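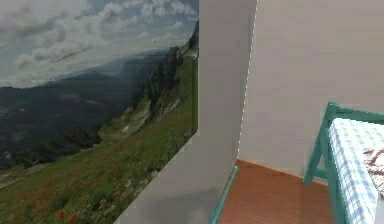

## 4. Rehearsing a room before your shift

Housekeeping at Tradamau now starts at a desk. You check a simulated suite in Wróbel, the robot rehearses its chores there, and you approve the result. The mop closet is still yours on weekends.

1. Sign in with your own badge. Khalil Boutros was once credited with 23 rehearsals during his vacation, and payroll asked questions.
2. Choose a suite from the list and wait for the walls to load. Furniture without walls is a fault. Report it.
3. Open **Surfaces** and set every tabletop to *Clear*, *Dust around*, or *Leave alone*. Desks default to *Leave alone*, a setting won by Ustyna Vasylenko after a long meeting.

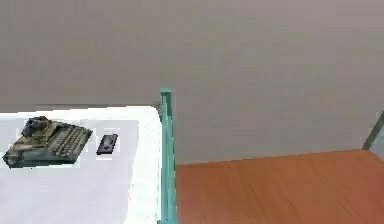
4. Check each object's weight against the inventory sheet. A weight of zero means the field was left blank — the robot will believe it anyway.
5. Go to **Kitchen** and mark the zones the robot may enter. Keep the door and drawer clearance switched on.

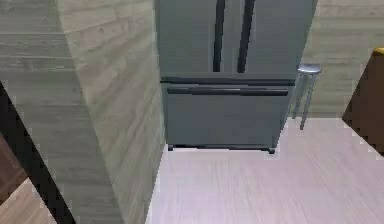 *Kitchen view: refrigerator, freezer drawer, and bar stool.*

> **Caution:** Moving a stool in Wróbel doesn't move the one upstairs. Somebody still has to walk up and do that, and the somebody is on the rota.

6. Open **Handles** and confirm the pull direction for every door and drawer. If you're unsure, ask Afaf Bataineh, who cleaned these kitchens for years and is now called a Motion Reviewer. The title came with a chair.
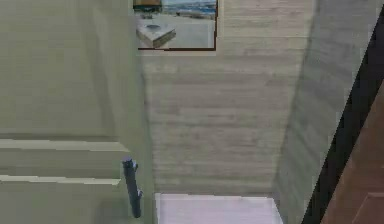 7. Press **Rehearse**. Stay at the desk until all 3 passes have finished.
8. Approve the run, or reject it with a reason. "Looks smug" isn't on the menu, though it has been requested.

**Note:** Error 417 means two people have the same suite open. Settle it by talking.

### 4.1 What you still do by hand

Beds, bathtubs, lost property, and guests. Log these under code 218 so they count toward your hours. During the first month the log showed no handwork at all, and management was delighted until Getsemaní Arriaga showed them where the code was hidden.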